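Home Essays Reading list About

When the average is a bad adviser

2 min read

For many years I believed that a good forecast is a matter of having enough past data. In my first job, at a small insurer called Welley, I had a table with 1,458 storm claims and I was very proud of it. I calculated the mean, I calculated the spread, and my manager Kacper Olszewski asked me only one thing: how big is the largest claim?
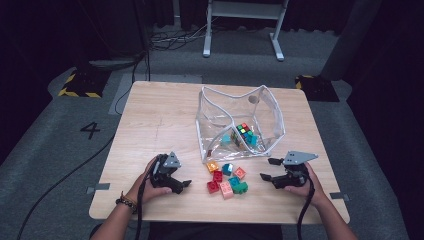
Last updated: September 7, 2019

It was bigger than the next 500 claims together. I had treated it as a mistake in the data and put it aside. Kacper put it back, and my nice curve was gone.

In December of that year a similar storm came - not the same size, but from the same family. The firm survived it thanks to his caution with the reserves. My formula had no part in this.

Since then I read reports from the end. First I look at the worst case, then at who pays for it, and the average I leave for last. It is slow work and my colleagues complain. I still don't know how to price a thing which has happened only once.

Older posts Contact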